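Über uns

Stivance ist ein kleines Planungsbüro für Leute, die Automatisierung kaufen wollen und noch nicht genau wissen, was. Ich bin Seema Ahuja, ich habe das Ganze gegründet, und wenn du uns anrufst, hast du meistens mich am Telefon (vormittags besser als nachmittags, da bin ich oft in der Werkstatt).

Früher saß ich selbst im Einkauf, bei Pavside, und habe Anlagen bestellt. Meine erste große Bestellung war eine Vollkatastrophe! Der Roboterarm stand pünktlich in der Halle, nur hatte ich Greifer, Tisch, Behälter und die Einweisung der Kollegen schlicht nicht im Budget. Ich bin dann mit hochrotem Kopf zur Geschäftsführung und habe um Nachschlag gebeten. Seitdem fange ich jede Planung beim Kleinkram an, also bei Kabeln, Kisten und Halterungen, und komme erst ganz zum Schluss zum Arm.

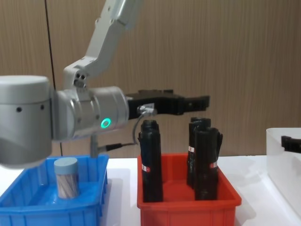
Wir sind inzwischen zu sechst und haben rund 80 Beschaffungen begleitet, vom Handwerksbetrieb bis zum Versandlager. Wir verkaufen selbst keine Geräte und nehmen auch keine Provision von Herstellern. Bezahlt werden wir für die Planung, fertig. Ein Erstgespräch mit Budgetcheck kostet 300 Euro, und wenn du danach weitermachst, rechnen wir dir das an.

Wie läuft das ab? Wir kommen vorbei und schauen uns an, was bei euch den ganzen Tag von Hand bewegt wird. Danach gibt es eine Liste mit allem, was ihr wirklich braucht, samt Ersatzteilen, Strom, Stellfläche und den Stunden, die eure eigenen Leute reinstecken müssen. Die vergessen nämlich fast alle! Bei der Firma Jaiswal haben wir so 3.000 Euro für Sonderbehälter wieder gestrichen, ganz normale Kunststoffkisten haben es dort genauso getan. Über so was freue ich mich tagelang.

Bevor jemand etwas unterschreibt, möchte ich, dass die Aufgabe einmal auf einem Tisch gestanden hat. Klingt simpel, wird aber ständig übersprungen. Ob ein Arm reicht oder zwei besser sind, wie weit die Kisten auseinander stehen müssen, ob man auch mit hohen Teilen noch über den Rand kommt: Das klärt man am Aufbau viel schneller als am Datenblatt, und billiger ist es sowieso. 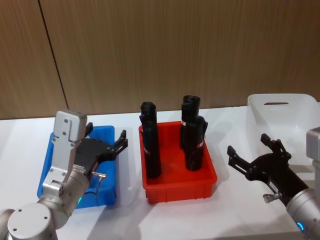

Zwei Arme, drei Kisten: Aufbau mit schwarzen Zylindern in der roten Box.

Im August ziehen wir in größere Räume im Clotberg-Hof um, dann gibt es endlich Platz für einen zweiten Tisch (und eine Kaffeemaschine, die diesen Namen verdient). Wer gerade am Budget fürs nächste Jahr sitzt, meldet sich am besten vorher. Schickt uns gern schon eure Zahlen mit, auch wenn sie noch wackelig sind, und ein paar Sätze dazu, was euch an der jetzigen Lösung nervt. Ich lese das alles selbst und rufe zurück.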